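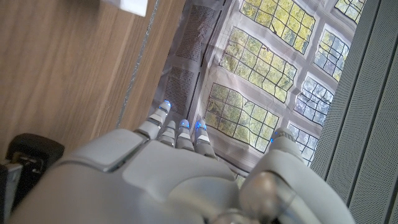 Getting a measured roof report out of a phone and a ladder

Posted by Temitope Ogunleye, Thursday, February 7, 2019

Quick one because I keep getting emails on it. How to do a roof and exterior inspection for a claim or a quote when you don't have a drone up, either because you're too close to the airfield or it's blowing a gale. Ground photos, ladder photos, a tape, and whatever software you put it all into. I use Plarnley for the photo side and Zikholm for the sketch. Others will do. The steps are the same, the buttons move.

Allow a good morning for your first one. You'll get quicker.

What you need

Phone with plenty of storage. Clear it the night before, not in the driveway.
Extension ladder, rated, with a stabiliser bar.
8 m tape and a laser measure.
Pitch gauge. The app ones are ok but check yours against a real one first.
Chalk. White and one colour.
Spare battery pack.
Harness and anchor if you're going on the roof at all. If you're not trained for it, stay on the ladder, the method still works.

Before you leave the office

Make the job in Plarnley first. Address, claim or quote number, owner's name spelled the way it is on the policy. Then download the job to the phone so it works offline. Lots of rural places have no signal and you don't want to find out at the letterbox.

Pull the aerial image if there is one. Check the date on it. Old aerials miss extensions, patios, new sheds, solar panels. Print it or save it as a picture you can draw on.

Label the slopes on that picture. I go clockwise from the front door side: F1, F2 if there's a second front slope, then R for right, B for back, L for left. Garage gets its own set, G1, G2. Whatever you pick, stick to it for every job. Mixed up labels are the number one reason a report comes back to me.

Step 1. Walk around once, no photos

Phone in pocket. Just look. Where are the power lines, where's the dog, where will the ladder go. Is there any sag in the ridge. Any tarps. Talk to the owner if they're home and ask when they first noticed the problem, and write down what they say in their words.

Step 2. The address shot and the four corners

First photo is the house number or letterbox. Always. If the photos get seperated from the job later it's the only way to tell whose roof it is.

Then stand off each corner of the house, far enough back to get both walls and the roof edge in. Hold the phone sideways. Four corners, four photos. Then one square on to each side. If a fence is in the way, shoot over it with your arms up and check the result on the spot.

Turn off filters, portrait mode, anything clever. Leave location on. If your phone saves HEIC change it to JPEG in settings, half the claim portals still choke on HEIC.

Step 3. Ground measurements

Laser along the front wall at about waist height, then the side. Write the numbers straight onto your printed aerial. Then measure the eave overhang with the tape, because the roof is bigger than the walls and people forget. Overhang both sides gets added.

One thing to watch. Overhangs aren't always equal. Verandah side is often deeper.

Gutter height as well. You need it for the access charge and for deciding if it's a two-person job.

Step 4. Ladder up, pitch first

Set the ladder on firm ground, tie it off, three rungs past the gutter. Pitch gauge on the sheet or tile, not on the gutter, not on the flashing. Take it on every slope you can reach. Additions often have a flatter pitch than the main house and you can't see it from the ground.

Photo of the gauge in place with the reading legible. Reviewers like that and it saves a phone call.

Step 5. Overview from each ladder position

At each position take a left, a middle and a right, overlapping by a good third. These are the ones the stitching tool in Plarnley uses. Keep the phone at the same height for all of them and turn your body, don't lean. If the tool says it can't match them it's nearly always not enough overlap, or the sun moved behind a cloud halfway and the brightness jumped.

Step 6. Test squares

For hail and storm work. Chalk a square on each slope, 2 m by 2 m. (Some insurers want a different size, read the guidelines for the job.) Write the slope label inside it in chalk, big.

Coloured chalk around each hit. Don't fill the hit in, circle it. Then:

One photo of the whole square with the label readable.
One closer, so the hits are clear.
One close-up of the worst hit with the tape next to it.

No hits? Still chalk it and still photograph it. A clean square is evidence too.

Go easy on the rubbing-with-chalk trick on metal. Side of the stick, light strokes. It shows up dents nicely but push hard and you get marks that look like damage.

Step 7. The details

Ridge caps, valleys, flashings, vents, skylights, chimney, gutters, downpipes. For each one a wide and a close. Wide so we know where it is, close so we know what's wrong with it. A close-up by itself is useless, could be anyone's skylight.

Soft metals next. Vent caps, aircon fins, letterbox lid. If it hailed hard enough to mark the roof it probably marked those.

Then inside, if there's a leak reported. Ceiling stain, wide and close, tape across it. Manhole if you can get to it, torch on the underside of the sheeting or felt.

Step 8. Name things before you drive off

Sit in the ute and do it. Ten minutes now or an hour tomorrow when you've done two more houses and they've all gone to mush. In Plarnley hold down on a photo, pick the slope, pick the item. You can select a run of them at once.

If the counter is over 200 you've shot too much. Flag the ones for the report and leave the rest in the job as backup. Don't delete, just unflag.

Step 9. Sketch it in Zikholm

Import the aerial as the background. Set the scale off the front wall measurement from Step 3, including overhang. Then check it against the side wall. If the side comes out wrong the aerial is skewed, so set the scale on both directions separately (Tools, then Scale, untick Lock).

Trace the eaves first, all the way round, and close the shape. Then ridges, hips, valleys. Then click each slope and type in the pitch. It works out the true area for you, don't multiply it again yourself in the spreadsheet. I've seen that one go all the way to the client.

Rough check by hand: flat area times the pitch factor. For a roof of around 70 square metres on plan at a low pitch you'd expect the answer to be a bit over that. Not double. If it's double you've got a slope traced twice, look for a darker patch in the shading.

Step 10. Let the auto-detect run, then argue with it

Both apps have a damage detection button now. Fine as a second pair of eyes. It's good at missing ridge caps and lifted sheets. It is not good at hail on old tiles, it calls lichen a hit, and bird droppings, and once my own chalk label.

Go through every mark it made. Accept, reject or move. Anything you accept you're putting your name to, so zoom in.

Step 11. Report and send

Template order I use:

Address shot and four corners
Aerial with slope labels
Measurements table
Slope by slope, overview then squares then details
Interior
Owner's comments
What I couldn't get to and why

That last section matters. If you couldn't see the back slope, write it. Don't leave a gap and hope.

Export at medium quality. Full quality PDFs bounce from most inboxes. If the portal has a size limit split it by slope, not at a random page.

Trouble spots

Plarnley stuck on "syncing". Leave the app open, screen on, plugged in. It stops when the screen locks. If it's still stuck, log out only after you've copied the photos to the phone gallery. I mean it, logging out clears the queue.

Laser gives silly readings. Bright sun. Hold your aerial printout or a bit of card at the far end as a target.

Pitch app is off. Phone case with a lip on it. Take the case off.

Steep slope, can't get a square on. Do the square as far up as you can reach from the ladder and say in the caption it's lower slope only.

Tile roof in the wet. Don't. Rebook it.

The Zariņš brackets people ask about, for mounting a phone on a pole, I've used one. Works on a single storey, too wobbly past that. Set the camera to burst and pick the sharp ones after. Haven't tried the Drinasano pole so can't say.

Costs, because someone will ask

For me the whole kit not counting the ladder was under 500, and the pitch gauge was the cheapest and most useful bit of it. Software is per month and changes, look it up.

Next one will be the drone version of the same thing, probably April once the wind drops off. If a menu name has changed on you since this went up, leave a comment with the version number and I'll fix teh step.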